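Sock by Sock at Moltstead

An afternoon on the demonstration floor at Berkine, where two arms sort hosiery and the visitors ask about towels

17 November 2020

The laundry cell at Berkine's Moltstead site is at the end of a corridor, past the machine shop. Visitors get a badge and a sheet of paper with the day's task on it. On the day of our visit the sheet read: socks, mixed colors, flat start, two arms.

Socks are a poor fit for standard automation. A bearing or a bottle has one shape, and a gripper can be cut to match it. A sock has a different outline each time it is put down, and its thickness changes wherever the knit doubles over. A vacuum cup leaks through the ribbing. Berkine tried cups in April, dropped them, and went back to plain two-finger grippers.

The engineers divide the job into pick, spread, and place. Pick takes most of their time. The fingertips have to come in low enough to get hold of a single edge, and a few millimeters too low puts them into the tabletop. The cell carries a wrist camera for this part of the motion, and a second view from above that takes in the whole table. The controller uses the high view to choose a sock and the low one to find the edge.

Spread needs both arms. One takes the cuff and the other takes the toe, and they move apart until the motor current shows tension. The limit is set in software and differs by fabric. Too little leaves a wrinkle that spoils the fold, and too much pulls the cuff out of the fingers.

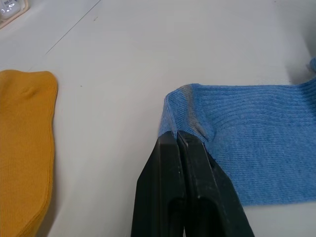
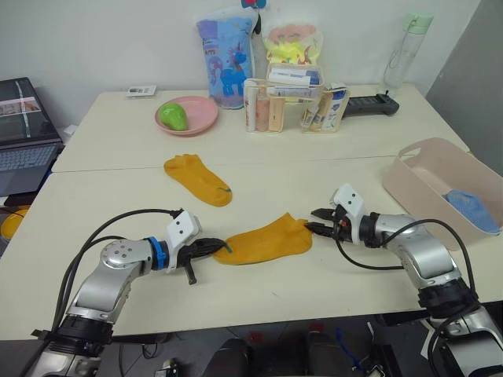 What the log shows

Berkine keeps a record of every attempt, including the bad ones. The set we were shown held 4,000 picks. Of those, 1,182 were marked as failures, and 600 of the failures were put down to one cause: the fingers closed on two layers when the plan called for one. The fix under test is a shallower approach angle with a short sideways slide before closing. It adds time to the cycle. The group has accepted that for now.

The fingers are made by Michalski, a molding shop that also supplies the spare sets. Tip wear is logged, and a pair is replaced after 50 hours of contact work. An earlier design had a softer tip that gripped better on cotton and tore on the first zipper it met.

Questions from the floor

Most of the visitors came from commercial laundries, and their questions were about throughput. The answer was short. The cell is slower than a person and will stay slower through the current phase. Madon, the linen service paying for part of the work, wants to know whether a cell can run overnight without a restart, and has set no target for speed.

Towels came up several times. They are heavier and easier to find by camera, but a bath towel is wider than the reach of the arms at their present spacing. Moving the bases apart would mean repeating the calibration, and that is not scheduled.

One visitor asked whether the socks could start in a pile. They can, with a lower success rate, and Berkine did not offer a number. Pile starts are on the list for the next phase, together with inside-out socks.

Badges go back in the tray by the machine shop door. The next open session will use pillowcases.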